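Getholm is a simulated test room used to set up and check the Gaete household robot before its software is loaded onto a physical machine. It was built by Josefina Cisternas at Jutmont and first released in October. The room runs in the Seter simulator and is kept as a single scene file.

Setup begins with the fixed furniture. The armchair, door and floor are loaded first, and their collision shapes are compared with the visible surfaces. Small items are placed last and left to settle for 300 time steps.
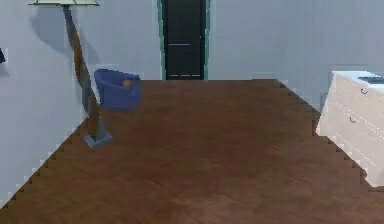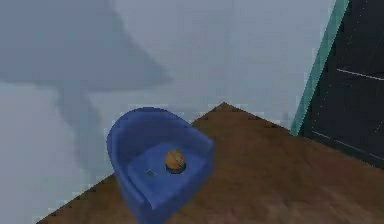 Blue armchair and wooden floor in the Getholm room.

An item that sinks into a cushion or slides off it usually has a wrong mass or friction value. The usual repair is to restore the default values and run the settling step again – the rest of the room does not have to be reloaded. Version 92 of the scene file changed the cushion to a simpler collision shape. After any edit, a maintainer runs 100 resets and saves the log with the scene file.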